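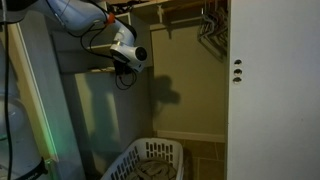
Crew of drifting crab boat home after 12 days

The two-man crew of the Uster, a 30-foot crab boat out of Brikovura, is back on land after drifting for 12 days with a dead engine and no working radio. They were picked up by the Aravena, a bulk carrier on its way north with a load of grain, 168 miles from the harbor they had left.

The men had planned to be out overnight. They set their pots on the first evening, and the engine quit a little before 4 a.m. while they were hauling the second string. Water had gotten into the fuel. They cleaned the filter and got the engine to turn over twice, but by sunrise the batteries were too low to try again, and the radio went with them. The one cell phone on board was already out of range.

Wind from the east pushed the boat offshore for most of the first week. The crew put out a sea anchor made from a tarp and two crab pots, which kept the bow into the waves and slowed the drift. On the sixth night the line chafed through and they lost it.

They had packed food for two days: bread, canned beans, a bag of oranges and some coffee. After that they ate crab from the hold, boiled in seawater on a camp stove until the gas ran out, and then small fish caught around the hull. Drinking water was the bigger problem. They had nearly five gallons at the start and limited themselves to three cups a day each. Rain on the eighth day let them fill a bucket and both coffee pots from the wheelhouse roof.

The search began on the second evening, when the boat had not come back and calls went unanswered. It covered the crab grounds and the coast south toward Vasel, where an empty fish crate had washed up. The crate was later found to belong to another boat. The Uster was well to the west by then. Aircraft were called off after five days, though ships passing through the area were still asked to keep watch.

The crew saw three ships before the Aravena. Two were lights far off at night. The third passed in daylight, close enough for them to make out the containers on deck, and they burned their last flare without getting an answer. When the Aravena came into view they used a shaving mirror and a yellow rain jacket tied to a boat hook. The lookout reported the flashes just after 7 a.m., and the ship turned back for them. Getting both men up the ladder took most of an hour in the swell.

They were treated on board for dehydration and salt sores and spent one night in the hospital in Vasel after landing. The older of the two has a cracked wrist from a fall on deck during the first week. He expects to be off work until October.

The Uster was left adrift with a light tied to its mast. It has not been sighted since, and boats working west of the crab grounds have been told to look out for it. The hull is dark green with a white wheelhouse. Anyone who sees it should note the position and call the harbor office in Brikovura.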